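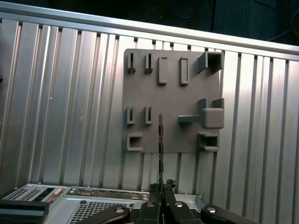
A card coming up to the grey slot panel, edge-on.

Putting up a slot panel for your loose cards and small parts

If your workbench is anything like mine was last October, you will have little cards and odds and ends lying in every tray and mug within reach. I put up with it for far longer than I should have, until Malou Dalsgaard showed me the square panel she had fixed to her shed wall, and I went home that same evening and cleared a space for one of my own.

Mine is a dark grey plate on ribbed metal, and the ribs are the only part that takes any thought. Hold the panel flat against the wall and slide it gently sideways until the fixing holes sit over the high parts of the ribs. Mark the holes in pencil, put the panel down somewhere safe (not on the floor, I have trodden on one) and drill slowly. Metal walls like to make the drill wander, so a small dent from a centre punch helps no end. Do the screws up a little at a time, going from corner to corner, and stop as soon as the plate feels firm. Too tight and it will bow.

Now for the pleasant bit, which is deciding what lives where. I keep the narrow upright slots for thin cards and nothing else. The boxy sockets are good for chunkier things, and the open bracket lower down will take whatever you pick up most often.

To put a card away:

1. Hold it by its sides, well clear of the contacts.
2. Turn it edge-on to the panel, so that it lines up with the gap between the two thin walls of the slot.
3. Bring it up close and check that it is straight before you go any further. A slight lean is enough to make it catch.
4. Ease it in. If it sticks, take it right out and start again – please don't wiggle it, as the little notches are easily chipped.

Ewan Rakena wrote to ask whether labels are worth the bother. I think so, yes! I use plain paper ones stuck beside the panel, and change them when they get grubby. Kaj Vídalín prefers a dab of coloured paint by each slot, and his has stayed tidy for 3 years, so do try that if your handwriting is as bad as mine.

A soft dry brush will get the dust out of the slots whenever you happen to be passing.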